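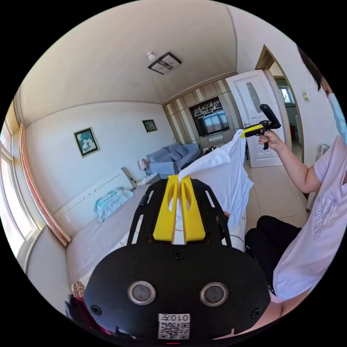 Notas para la charla: dormir mejor en un piso ruidoso

Arranque (sin diapositiva, luz de sala encendida)

Buenas tardes a todos y gracias por venir a Giraldo en pleno junio, con este calor. Preguntar a mano alzada quién se ha despertado esta noche por un ruido. Esperar de verdad, contar hasta cinco por dentro. Luego preguntar quién sabe qué ruido era. Ahí bajan casi todas las manos, ¡y de eso va la charla!

Diapositiva 2. La encuesta de Pastham

Respondieron 1.272 hogares. Lo que más me entusiasma de estos datos es que el tráfico no gana. Ganan las tuberías, los pasos del piso de arriba y la persiana que vibra. Son ruidos pequeños e irregulares, y el oído se engancha a ellos porque no sabe cuándo llega el siguiente.
(Poner el audio de la persiana. Son dos segundos, avisar antes, que la última vez sonó fortísimo.)

Diapositiva 3. Por dónde entra el sonido

Explicar la diferencia entre ruido aéreo y ruido de impacto con los nudillos: primero hablo, luego golpeo el atril. La gente lo pilla enseguida. Una cortina gruesa quita algo de eco dentro del cuarto — nada más — y con los tacones de arriba no hace nada. Decirlo claro, que hay quien ha gastado un dineral en cortinas.

Diapositiva 4. El caso de Istovent

Edificio de los setenta, 163 dormitorios, ventanas correderas originales. Cambiaron solo los burletes y los cajones de persiana. Coste de material: unos 3.000 euros por planta. Me encanta este caso porque empezaron por lo más aburrido y los vecinos lo notaron la primera noche. Si alguien pregunta por decibelios, remitir al anexo, no improvisar cifras.

Diapositiva 5. Qué probar esta misma noche

Separar el cabecero de la pared, aunque sea un dedo. Fieltro en las patas de la cama. Buscar con la mano, a las once, por dónde entra aire alrededor de la ventana: si pasa aire, pasa sonido. El ventilador también ayuda, y en junio doblemente.

Si voy mal de tiempo, saltar la 6 (el ruido rosa) y pasar a preguntas. Si voy bien, ponerla, que es preciosa y la preparamos con la gente de Kinon.

Preguntas

Seguro que sale lo de los tapones. Hay tallas, y muchos los llevan mal puestos — hacer el gesto de enrollarlos y tirar de la oreja hacia arriba. Tengo una caja en la mochila para repartir a la salida.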